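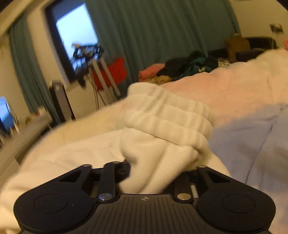
Have you ever tried to fold a fitted sheet? I have, and I lost! Clothes are hard work for robots too, and I want to tell you why, because I write the software (the instructions a computer follows) that tells a gripper what to do.

I work in a small team in Ondthorpe, and our program is called Tinolano. It has two big jobs. The first is working out what the camera is looking at. You know a sleeve when you see one, even if it's squashed up in a heap. A computer only gets a huge grid of coloured dots, and it has to learn which dots are cloth to pick up and which dots are the bedspread underneath. Pale cloth is the worst, as the folds hardly show.

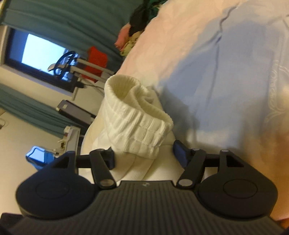

The second job is planning. Once Tinolano has found an edge, it has to choose where the two fingers should go, how wide to open them and when to squeeze. A brick stays the same shape when you grab it. A stretchy waistband doesn't! Pinch it and the whole thing crumples, so the plan that was right a moment ago is now wrong, and the program has to look again and make a new one.

How does it learn? From people, mostly. My friend Tomás Amaral holds a gripper in his own hand and tidies clothes with it, and the software studies how he moves. We'd like 1,000 goes for it to learn from, with socks, jumpers, pyjamas, all sorts (my jumper with the hole in it is on the list).

Try it yourself at home. Put a sock on your bed, use only one finger and your thumb, and shut your eyes before you reach for it. Then have another go with your eyes open, and see which bit of the sock you pick.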